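3. 充電の置き場所と就寝前の読書

3.1 「手の届く机」という単位

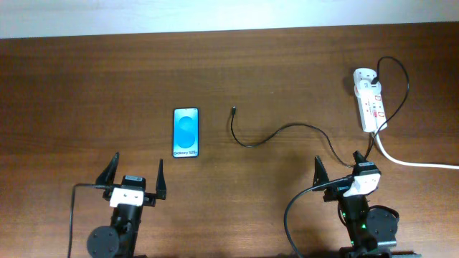

図3 木製の天板に置かれたスマートフォン、黒い充電ケーブル、白い電源タップ。

前節では、就寝前に紙の本を開く人と開かない人とで、部屋の広さにも蔵書の数にもほとんど差がないことを述べた。では何が違うのか。本節で取り上げるのは、意外なほど地味な変数、すなわち端末を充電する場所である。分析を始めた当初、筆者らはこの項目を補助的なものと考えていた。ところが読書日誌と突き合わせてみると、実に豊かな手がかりが次々と現れた。

調査では、読書日誌の記入者500名に対し、夜間に端末を充電する場所を「寝具の中または枕元」「寝室内の机」「寝室の外」の三区分で尋ねた。回収した日誌は延べ1461夜分である。日誌には読み始めと読み終わりの時刻、本の題名、途中で本を置いた場合はその理由を自由記述で書いてもらった。設問の文言はKubiakとLisが共同で作成し、予備調査を経て「いつもの場所」という表現を「昨夜の場所」に改めている。この変更の効果は大きく、習慣についての自己像ではなく、その晩の具体的な配置を答えてもらえるようになった。

結果のうち最も目を引いたのは、「寝室内の机」と答えた夜の読書時間のばらつきである。枕元で充電した夜は短い読書に集中し、寝室の外で充電した夜は比較的長い読書が多い。これに対して机で充電した夜は、数ページで終わる例から、30分を大きく超えて一章を読み通す例まで、幅広く分布していた。同じ記入者の中でも夜によって大きく揺れる。これは平均値だけを見ていては気づけない、たいへん面白い現象である。

3.2 自由記述にみる中断の語り

中断の理由を読み進めると、揺れの背景がいくらか見えてくる。ある記入者は「机まで立って時刻を確かめ、戻ったら続きを読む気が失せていた」と書き、別の記入者は「取りに行くのが面倒で、結局最後まで読んだ」と書いた。どちらも机での充電である。わずか数歩の距離が、ある夜には読書を断ち切り、別の夜には読書を守っている。筆者らはこの両義的な距離を「半歩圏」と呼ぶことにした。

半歩圏の働きは、読んでいる本の種類とも関わっているようである。短編集や随筆では、一編を読み終えたところで机へ立つ記述が目立つ。長編小説の場合、立つのは章の切れ目とは限らず、登場人物の名前や地名を調べようとした場面が多かった。調べものから本に戻った例も少なくない。ある記入者は、作中の港町を地図で探したあと、同じ章を初めから読み直したという。端末を読書の敵とみなす従来の図式では、こうした往復の楽しさをすくい上げられない。

3.3 本節の限界

記入者は読書への関心が高い層に偏っており、同居者の有無による違いも十分には検討できていない。また、「寝室内の机」という区分には、寝具のすぐ脇にある小机と、部屋の反対側にある仕事机の両方が含まれる。現在、寝具から端末までの距離を歩数で記入する改訂版の日誌を準備しており、4月に配布を始める予定である。次節では、照明の位置に関する回答を加え、半歩圏の内側で本がどこに置かれていたかを検討する。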